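Chapter 4
A Place for Every Pair: Storage Near the Door

Think about the last time you came home with your arms full. Where did your shoes end up? In most homes the answer is "wherever they fell", and that's a terrific starting point for a design student, because few problems are so small, so common and so much fun to solve!

In this chapter you'll plan storage for a front hall only 36 inches wide. We'll look at three households, in Gosasari, Kassa and Plivus, and at how each one copes with boots, runners and good shoes (Gosasari's wet season makes for some very muddy ones). You'll measure your own footwear, sketch a rack to suit it and work out which shelf each pair belongs on. 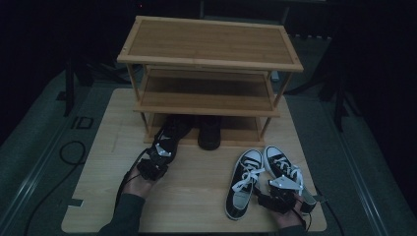

Start with what gets worn most. Everyday sneakers want a spot you can reach without bending much, while dress shoes can live lower down in the shade, where the colour of the leather is less likely to fade. Keep your sketches handy, as you'll need them for the Joltadard project on page 111.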